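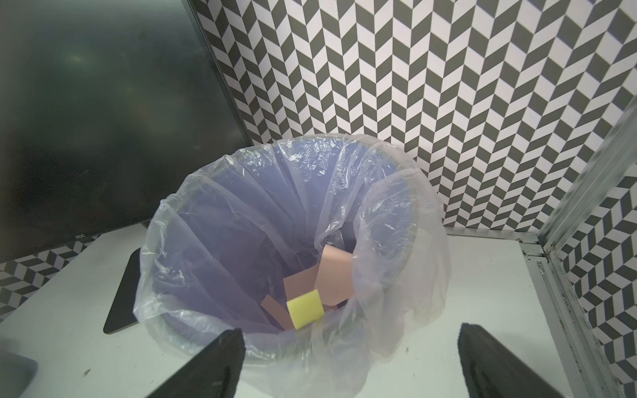

Carolina Leitão reckons you can tell how well a shared room is run by whether the bin has a fresh bag in it, and she'd like whoever we take on to feel the same way. I'm with her on that! So, we're looking for a part-time room assistant at Pudwood, our craft workshop over the Derenari shop, and I've been given the job of writing the advert.

It's mostly clearing up, I won't dress it up as anything else. Sponges that have had their day, scraps of pink paper, glue pots with the lids off, that sort of thing goes on every session (paper weeks are the worst, and I love paper weeks). You'd get round the tables, sort what can be used again, empty the small bins and put new liners in. The clear bags, please – we like to see what's in there before it goes down to the yard, as good scissors have been thrown out more than once.

You'd also wipe the tabletops, wash brushes, top up the soap and tell me when we're low on anything. Liners come in boxes of 200 and I still manage to run out.

Hours are two evenings a week, 3 hours each, with a few extra in April when we do the big cupboard clear-out. Pay is monthly and we'll talk rates when we meet, but it's above the minimum and you're paid for the tea break. Experience is nice to have. I'd sooner hear that you've looked after a kitchen, a classroom or your nan's shed than read a long CV.

You'll need to be all right with stairs and happy to carry a full sack down them. There's no lift, sorry! Gloves and aprons are provided. If you're sensitive to strong soap, do say and we'll get a different one in.

You're also welcome to join any class you're not working at, free, materials included. The lantern one run by Khương fills up fast so put your name down early.

To apply, drop a note through the door or hand it in at the Derenari counter, marked Room Assistant, ref 553. A page is plenty. Put a phone number on it and the evenings you can't do. Notes in by 15 April 2023, please, and Carolina or I will ring you after that for a chat and a look round.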